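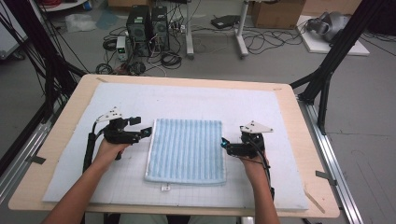

Striped towel, pale blue and white, folded flat.

December 30, 2020

I have spent most of December trying to find out why our bath towels stopped absorbing water. They were bought as a set from Tasden, 100 per cent cotton, and for the first year they behaved as towels should. By this autumn they pushed water about on the skin and felt slightly greasy when dry. The usual explanation is fabric softener, and we do use less of it than most people, but the flat is in a hard water area and I wanted to separate the two causes before changing anything.

Some background. Cotton absorbs water because cellulose attracts it, and because the loops of a terry weave give a large surface with small gaps that draw water in. Softener works by leaving a thin coat of a cationic surfactant on the fibre. The charged end sticks to the cotton and the fatty end points outwards, so the fibres slide over one another and feel soft. The fatty end also repels water. Hard water does something different. Calcium and magnesium react with soap, and with some detergents if the dose is too low, and leave an insoluble deposit in the loops. The result is stiff rather than slippery, though with both on the same towel it is difficult to tell by touch.

The test I used is a simple one. Lay the towel on the draining board, put a drop of water on it from a pipette at a height of 2 cm, and time how long the drop takes to lose its shine. I did this at several points on each towel and took the median. A new flannel from the same range, washed once in plain hot water to remove the factory finish, absorbed the drop too quickly for me to time. The worst of the bath towels took 144 seconds. I repeated that one on the other side and got much the same.

I then treated the towels in two batches. The first batch went through a hot wash with washing soda and no detergent, then an extra rinse. The second was soaked in a weak citric acid solution in the bath, drained, rinsed, and then washed hot with a full dose of powder. Do not combine the two treatments in one wash, as the acid and the soda neutralise each other and you are left with salty water and some fizz.

Washing soda made a visible difference to the rinse water, which came out cloudy, and brought the drop time down to well under a minute. Citric acid on its own did less than I had hoped, but the powder wash after it did a good deal. When I swapped the batches over and gave each the other treatment, both ended at 7 seconds or less. From this I conclude that most of the trouble was the surfactant coat, with a smaller share from mineral deposit. The sample is small and I had no way of controlling the spin, so I would not press the point.

A few notes on the machine. It is a Brenness front loader, and the drawer has the usual siphon cap over the softener compartment. When I took the cap off there was a plug of old softener beneath it, and I suspect it had been releasing a little into every wash, including those where we had added none. That would account for the greasy feel better than our actual use of the stuff. The cap now comes out and goes under the hot tap when I clean the filter. The moulded channel behind it needs a bottle brush.

Dosing was the other fault. The table on the box of Mishra powder gives three columns for water hardness, and we had been using the middle one. The strip test I bought put us firmly in the third. Our previous house in Gurkau had soft water, and I had carried the habit over without checking it. Underdosing looks economical and leaves more behind in the cloth.

For drying I have gone back to the airer, with a hard shake before hanging and another when the towel is nearly dry. This lifts the loops and makes up for most of the softness lost. The tumble dryer does it better but costs more and takes off lint, and I would rather the lint stayed in the towel.

Two things are still to do. I want to repeat the drop test after ten ordinary washes at the new dose, and to try the same soda wash on the tea towels, which are a flat weave and may behave differently. I also need a second pipette, as the first has cracked at the bulb.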